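# Help wanted: weekday coordinator for the Lundport Computer Reuse Room

We're a small place with a big back door, and we'd love to meet you.

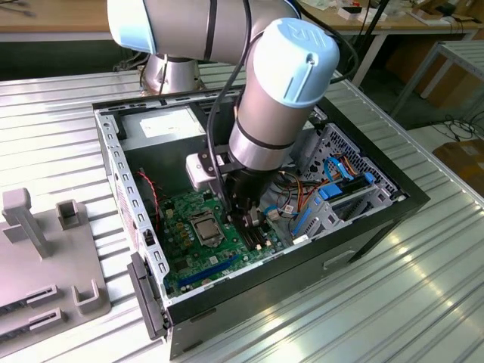
*An open desktop case on the worktable, motherboard showing.*

The Reuse Room has been part of Lundport for 12 years now, tucked behind the old Tanoli furniture store on the corner by the bus stop. People bring us the computers they've stopped using, and we do our best to get them ready for somebody who will use them. Last year we passed along 300 desktops and laptops to families, students, retirees and one very persistent bird-watching club (they wanted a machine just for their sightings list, and they got one). We're looking for a part-time coordinator to join us starting in September, and we've tried to put down as much as we can so you can decide whether this sounds like your kind of job.

## What the days are like

Mornings are for drop-offs. The door opens at 9:30, and there's usually a car or two waiting with the trunk already popped. You'd greet folks, help them fill out the donation slip, and answer the same handful of questions with patience: yes, we erase the drives; yes, we take keyboards; no, we can't take the big tube televisions, and we're sorry, because we know how heavy they were to get into the car.

After lunch the pace changes. You'd match finished computers with the people on our request list, call them up, and set a pickup time. These calls are the best part of the job if you like talking to people, and they can run long. A grandmother in Darkusley wants to know whether she can see her grandson's school concerts on it. A man going back to school at fifty wants to know if it's okay that he hasn't typed anything since high school. We don't rush anybody off the phone, and we wouldn't want you to either.

In between there's a fair amount of ordinary tidying: labeling shelves, keeping the cable bins from turning into one enormous knot, ordering printer paper, and updating our list of what came in and what went out. The list lives in a spreadsheet. It's a good spreadsheet but it has grown in odd directions over the years, and if you're someone who enjoys straightening that sort of thing out, oh, we'd be so happy to have you!

## Who we're hoping for

You don't need to know how to fix a computer. Our bench crew handles repairs and they're glad to explain things if you're curious (be warned, they will explain all of it). We do need someone who:

- is friendly on the phone and at the door, even before coffee
- can keep written records that another person could read
- feels all right lifting a desktop tower onto a waist-high shelf, or asking for a hand with it
- can get to Lundport on time by bus, bike or car

A second language is very welcome. So is any experience at a front desk, a library, a thrift shop or a school office. If you've spent ten years raising kids and running a household calendar, we count that too, so please put it in your letter.

## Hours and pay

The position is 20 hours a week, mostly between 9 a.m. and 2 p.m., with one longer afternoon when we hold our pickup day. Pay is hourly and we'll tell you the rate on the first call, so you won't sit through an interview wondering. There's a $1,000 yearly allowance for classes or training of your choosing, and we close for 2 weeks at the end of December with pay.

Parking is free behind the building. The kitchen has a decent stove and a refrigerator that hums.

## How to apply

Send us a letter, a page or less, telling us a bit about yourself and why this caught your eye. A résumé is nice but not required. You can drop it in the slot at the back door, leave it at the front counter of the Sirnon Street library branch, or bring it by in person any morning and have a look at the place while you're here.

We'll read everything that reaches us by the end of August and call everyone back, whether or not we're able to offer an interview. First conversations take half an hour, and the second visit is a paid morning spent working at the door with us.

If you need a ride from the bus stop, a quieter room to talk in, or the questions ahead of time, mention it in your letter and we'll set it up.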